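From: Banafsheh Alipour
To: silent-era accompanists list
Date: Nov 28, 2024
Subject: Re: Cue sheets for the Tosanik two-reelers

Usarora wrote:
> Does anyone on the list have the original cue sheet for the
> Fadon comedies, or even part of one? I've got the short with
> the runaway ladder booked for March and all I have is a page
> of typed cues with no composer names. Also, is it true that the
> chase music was reused from one picture to the next? I keep
> hearing the same eight bars in the sound reissues.

Oh, I'm so glad you asked this! I've been living with these films for two years and hardly anyone wants to talk about the music.

Yes on the reuse. The Tosanik studio kept a small library of cues once they went over to sound, and the same handful turn up again and again. I went through the Babaei collection last winter, which has 494 pages of parts and sketches, and the chase tune is in there under three different titles. My favorite is "Hurry No. 2." I have never found a Hurry No. 1. The parts are for a ten-piece band, with a second cornet line that somebody crossed out in blue pencil and then wrote back in.
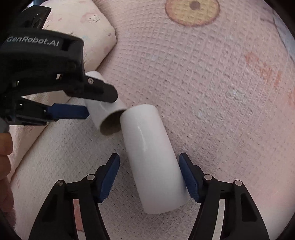
The eight bars you're hearing are the second strain. In the early reissues it's played straight, with the clarinet on top. Later on they drop the clarinet and give it to a muted trumpet, and the whole thing gets so much funnier. Listen to the ladder short and then the one in the bakery, back to back if you can. Same tune, same key, completely different joke.

About your typed page: does it start with "At screening, 36 bars, light and bright"? If so you have the silent cue sheet, which is older than the sound library and doesn't use any of it. I have a better copy with the composers' names, missing only the last four cues. I'll scan it for you. For the missing part I play a slow waltz from the moment Fadon sits down on the curb, and then nothing at all until he looks up. The silence gets a huge laugh - try it even if you're nervous about it.

A couple of other things, as long as I'm here.

Running speed. The print that most places rent is timed too fast, and the cue sheet bars won't fit. I mark everything by action instead of by bar count and keep one eye on the dog. When the dog leaves, you have 69 seconds to the end title, at least in the print I play to.

The theme song. People will ask you for it afterward, and it wasn't written for these films! It was a station jingle first, and Fadon liked it so much he asked to use it. The melody sits nicely under the hands in F, but the published sheet is in A flat, so watch out if you have a singer joining you.

I've been typing up an index of the Babaei pages, mostly in bed at night with the headphones on. It's up to 1,412 entries now because I list each cue by every film it shows up in. It's messy and my abbreviations are terrible, but I'm happy to send it to anyone who writes to me off list.

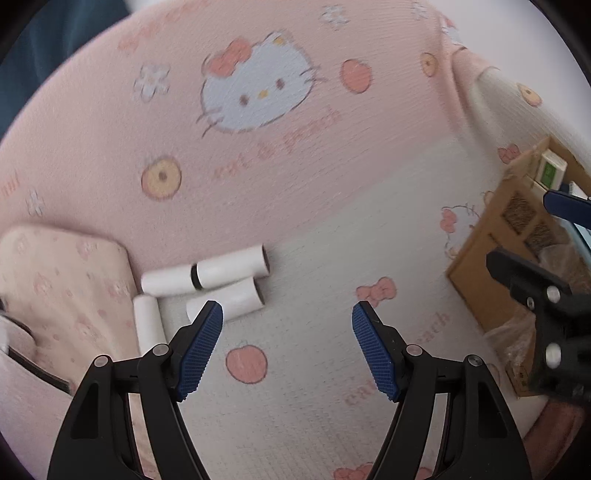
The Hello Kitty bed cover, pink end up.

Usarora, which piano will you have in March? If it's an upright with a practice pedal, use the pedal for the scene outside the bank. It sounds just like somebody tiptoeing. And please tell us how it goes, I'd love to know if the ladder gag still gets them before the ladder even moves.

Also looking for the second violin part to "Hurry No. 2," if anybody has one in a box somewhere.

Banafsheh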